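This part of the guide is for whoever is looking after the hand-held gripper table at a Zotbridge open day. Neville Holroyd wrote the first version and Denise Haworth has tidied it since, so if you remember older wording about the clamps, please forget it and follow this one instead!

## 4. Running the gripper table

### 4.1 Before the doors open

1. Wipe the white work surface with a barely damp cloth. Old pen marks that won't shift can stay where they are.
2. Put out the things for visitors to pick up. A mixture of soft and stiff works best, so have some crumpled tissue or cloth and at least one object with a good long handle.
3. Open and close each gripper by hand, slowly, a few times over. You're feeling for any grittiness in the arms. If there is some, put that gripper back in its case and tell Trevor Bainbridge before anybody else gets hold of it.
4. Check that the Brondex recorder is switched on and shows at least 336 minutes of space. Less than that and you'll be fussing with it after lunch, just when the room is at its fullest.
5. Make sure cables on the floor lie flat and well away from where people will stand.

> **Note:** The grippers go out at 490 grams each with the battery fitted. That sounds like nothing at all, but an arm does get tired, so offer visitors a sit-down and a rest between goes.

### 4.2 Showing a visitor how to hold on to something

Most people want to squeeze straight away (quite understandably), and it helps to do one slow grip yourself first while they watch the arms move.

1. Stand beside the visitor, so that you're both looking at the table from the same side.
2. Bring the gripper up to the object with the jaws open and the object midway between them.
3. Close gently until both sides touch, then stop and let the visitor have a good look.
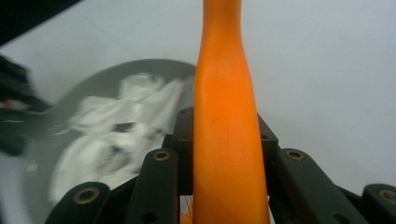

*Fig. 4.1. Orange handle between the two sides of the gripper, with white cloth in the round grey container behind.*

4. Point out the brass-coloured bushings at the arm ends. Children nearly always ask what they're for, and "they help the joints turn smoothly" is plenty of answer for most of them.
5. Hand the gripper over and let the visitor try, keeping your own hand near theirs for the first go.

> **Caution:** Fingers must stay clear of the linkage arms while the jaws are moving. Long hair should be tied back and lanyards tucked in, yours included.

### 4.3 Letting visitors have a proper go

Once somebody has managed a grip or two, you can set them a little job. Poppy Lockwood's favourite is to have them lift one object, carry it across the table and set it down again without disturbing the tissue, and it's surprising how quiet a noisy family can become while they're at it.

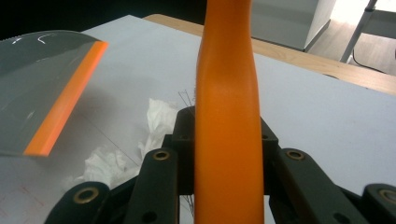 Give each visitor as much time as the queue allows, and do let them start again if they'd like to. When they've finished:

1. Ask them to lower the object until it's fully resting on the surface, and only then open the jaws.
2. Take the gripper back by its body, never by the arms.
3. Press **Save** on the recorder if the visitor has signed the form, or **Discard** if they haven't. If you aren't sure, choose **Discard**.
4. Put fresh tissue out whenever the old piece has gone flat.

### 4.4 If something isn't right

- **Jaws close unevenly:** open them fully, wait a moment and try again. If it happens twice, swap the gripper.
- **Recorder shows code 118:** the lead has worked loose at the recorder end. Push it home and press **Resume**.
- **Object keeps slipping:** take hold of it further down, where there's more to grip.

Anything else should go to Muthu Poojary at the Goodall desk, extension 840, who is very patient and would much prefer to be asked early.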